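4. Drying the plates

Our group compared two ways of drying plates for the Katby kitchen project: towel drying and standing them in a rack. We washed 30 plates for each method. Towel drying was faster but used up clean towels. The rack took up counter space, so we set it at an angle on the mat, away from the toaster oven. Plates went in upright, one to a slot.
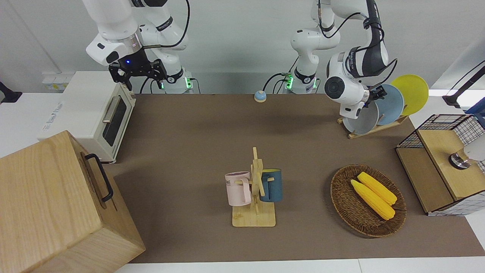
Guerra thought we should have tested bowls too, as they hold water at the rim.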